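16th May
By Syahrul Manurung

4. Oiling a wooden tabletop with Siltarix Hard Oil

Read this section through before opening the can. One 400 ml can covers a Dalen table with two coats.

1. Move the table away from direct sun and open a window.

2. Wipe the top with a barely damp cloth and let it dry for 2 hours.

3. Sand with the fine pad, following the grain. Use light, even pressure and do not stop in one spot.

4. Vacuum the dust, then wipe again with a dry cloth.

5. Stir the oil. Do not shake the can.

6. Pour a small amount onto a lint-free cloth and spread it thinly along the grain, one board at a time.

7. After 5 minutes, wipe off everything that has not soaked in. Oil left standing turns sticky.

8. Wait 8 hours and apply the second coat the same way.

CAUTION: Oily cloths can catch fire on their own. Lay them flat outdoors to dry, or soak them in water, before throwing them away.

Checking the surface

Look across the top at a low angle with a lamp or window behind it. Dull areas need a little more oil.

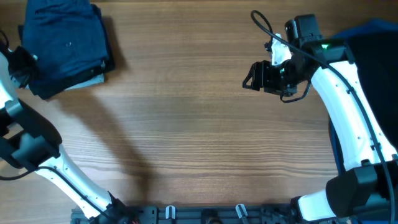 Fig. 4. Wooden tabletop with the grain running lengthwise. Pale patches are reflected light.

NOTE: Keep hot pans and wet glasses off the table for the first week. Tables from the Hinier range have a lacquered top and must not be oiled; see section 6.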